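Doubters wanted: clothes repair trial, Wistgate

Everyone says mending is back. We'd like to see the proof. Wistgate council has been told that a repair class keeps clothes out of the bin, and has put up £3,000 to run one. Before anyone spends more, Gunnel Lunde and Rutilio Esquivel want people who will tell them whether it's worth the bother.
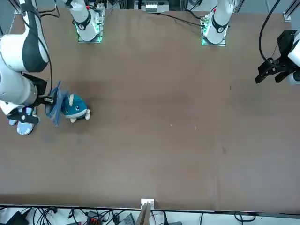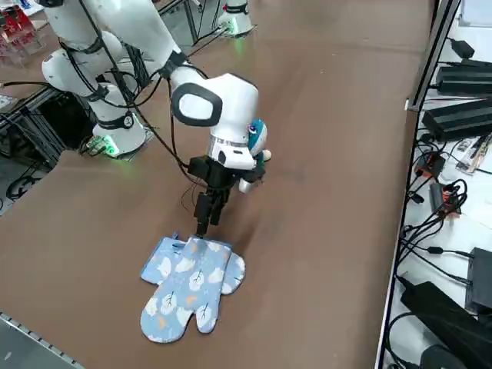
You'd come to 2 evening sessions, bring something torn, and keep a short diary of what you wear and throw out until April. We asked 158 households last spring and most said they would mend more if they knew how. People say that sort of thing to anyone with a clipboard.

We are not after keen sewers. If you own a sewing machine, please leave the place for someone else. We want people who buy a new pair of jeans when the knee goes and don't feel bad about it.

Payment is £300, in two parts, the second when the diary comes back. Blank weeks are fine. Made-up ones aren't, and Rutilio reads them all.

No promises that you'll save money. Thread is cheap but your evenings may not be.

Write to Gunnel Lunde at the Tirmont Road office, saying what you last threw away and why.

Posted Sep 1, 2022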